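Blog > Workshop notes > Gripper troubles

Home Projects Archive About

Well, I've finally found out why the arm kept freezing, and I'm far too excited about it to wait until the weekend!

Our pick-and-place job is simple enough: lift the fruit off the shelf, swing over, lower it into the basket. It ran 48 times without a murmur, and then on run 49 the gripper stopped dead and wouldn't let go. Mizanur hit the stop button and we both stood there like lemons. 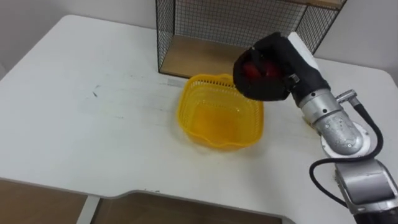
The arm over the yellow basket, gripper closed.

I blamed the Fidix controller first (sorry, Fidix). Mahfuz read through all 1,523 lines of the log and spotted six dropouts, every one with the elbow bent nearly as far as it goes. So we powered down, wiggled the cable and – there it was, a cracked pin inside the plug! Lovely, lovely broken pin.

New plug fitted, five clean runs so far. I've also changed the code so a lost signal halts the arm and keeps the grip shut until one of us clears it by hand. Next up is strain relief for that cable.

Contact | © Praltedville Workshop Blog | Back to top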